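Usamos cookies propias y de terceros para mejorar tu experiencia. Si sigues navegando, aceptas su uso. Aceptar | Configurar

Cuaderno de taller, mimbre y cestas
2 de enero de 2026

Primer día del año con las manos en las cestas, y qué ganas tenía (en casa ya no quedaba turrón y me estaba poniendo insoportable). Hoy tocaba ponerse con las de asa, las que dejamos a medio clasificar antes de las fiestas, y de paso pensar de una vez dónde las guardamos. 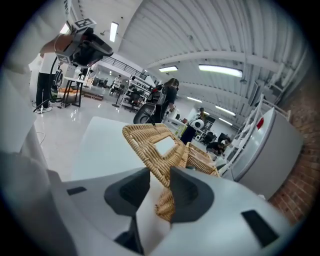
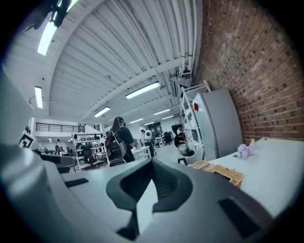 A ver, por orden, que luego releo esto y no me entero de nada.

Lo del asa. Sigo con la manía de que una cesta se juzga por el arranque del asa, o sea, por el punto donde entra en el borde. Si ahí el trenzado va apretado, lo demás suele aguantar. Si baila, olvídate, por muy bonito que sea el cuerpo. He ido cogiéndolas de una en una, balanceándolas con dos dedos y escuchando. Sí, escuchando: el mimbre que está reseco cruje de una forma muy fea, como galleta. Tres de las Arano crujen así y las he apartado para darles humedad. Las Madier ni se inmutan, aunque pesan más y el borde es más basto, te engancha el jersey.

Del remojo: Nazar Stetsiuk dejó escrito en septiembre que bastaba con pulverizar agua tibia y tapar con un trapo toda la noche. Lo probé entonces con una y quedó estupenda, pero era verano casi y el taller estaba a otra temperatura. Ahora no me fío. He puesto una con el método de Nazar y otra envuelta en toalla mojada, bien escurrida, y mañana comparo. La tercera la dejo tal cual como testigo, pobrecita.

Etiquetas. Vuelvo a protestar, y van no sé cuántas veces: las que vienen cosidas al trenzado no se pueden arrancar de un tirón!! Hay que cortar el hilo con la tijera pequeña y sacarlo por dentro. El otro día encontré una cesta con una hebra partida justo ahí, y una hebra partida en el asa se te clava en la palma cada vez que la levantas. La he lijado con grano 173 (no existe, ya lo sé, es el número que alguien escribió en la caja de lijas con rotulador y así se ha quedado). Mejor, pero sigue raspando un poco. Si no mejora con cera, esa va para guardar trapos y que no salga del taller.

La cera, por cierto: queda un culín del bote de Symonenko. Me gusta porque no amarillea y porque no huele a barco. He pedido otro a Stetell, 32 euros con el envío, que me parece un robo, pero la alternativa era esperar a que volviera a tenerla el de siempre. Apuntado en la hoja de gastos, que nadie me diga luego que no aviso.

Y el eterno problema de guardarlas. Una cesta sin asa se apila y tan contentos. Con asa rígida, no hay manera: la de arriba se sienta torcida, el asa de abajo le empuja el fondo y al cabo de unos meses tienes dos cestas deformadas en vez de una. He probado tres cosas:

- Tumbadas de lado, boca con boca. Ocupan muchísimo y ruedan.
- Colgadas por el asa de un gancho en S. Cómodo, se ven todas, pero el peso tira siempre del mismo punto y eso no me convence para las viejas.
- De pie en balda, en fila, con un cartón entre una y otra para que no se enganchen los bordes. Esta es la que más me gusta, aunque come mucha balda.

Creo que haré mezcla: las nuevas colgadas y las delicadas en balda, con el fondo hacia la pared. Me falta medir el hueco en altura con el asa incluida, que la otra vez medí solo el cuerpo (bravo yo) y luego no entraba ninguna.

Otra nota para quien limpie: brocha seca, de las de pintar, de cerda blanda, y de dentro hacia fuera. El trapo húmedo empuja el polvo al trenzado y se queda a vivir. Para el borde enrollado va mejor el cepillo de dientes viejo, siguiendo la vuelta del mimbre. A contrapelo levanta fibra.

Pendiente para la próxima:
comparar las dos cestas del remojo con la testigo
comprar ganchos con funda de goma, los pelados marcan
preguntarle a Nazar cuánta agua echaba, que «un poco» no es una medida
cera al asa lijada, dos manos finas y frotar al día siguiente

Me llevo la toalla que sobra a casa para lavarla.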